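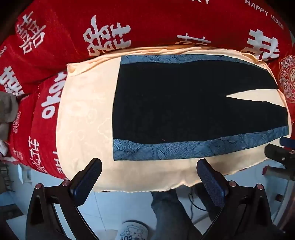 Gripper keeps stalling halfway closed on cushions

Posted by Ebuka Adeleke in Home robotics

Hoping someone's seen this before. I've got a Tekmont hand-held gripper, the two-finger kind, and I'm using it to practise picking up soft stuff off the bed – cushions, folded cloth, that sort of thing. It was fine for the first 100 or so grabs, then in May it started stopping partway through the close. The status light goes amber, I get fault code 13, and the fingers just sit there until I cycle the power. Hard objects are no trouble at all. I've recharged it and tightened the screws on the mount. Is the motor cooked?

Ulises Apaza

I doubt it's the motor. On mine, 13 was the over-current cutout. A fat cushion pushes back the whole way, so the current climbs early and it thinks it's jammed. Check the grip limit in the settings. Mine had gone back to 9 after an update and I had to put it up again. While the power's off, move each finger by hand and feel for gritty spots at the joints – lint gets in there like you wouldn't believe. Please don't just crank the limit to max though. I did that and pinched my thumb a beauty, and the colour took ages to fade.

jellow_fan

had the same thing, bought a Habte instead. no dramas since

Ebuka Adeleke

Cheers Ulises! Limit was fine but the left joint was packed with red fluff. Cleaned it out and so far so good, will report back if it plays up again.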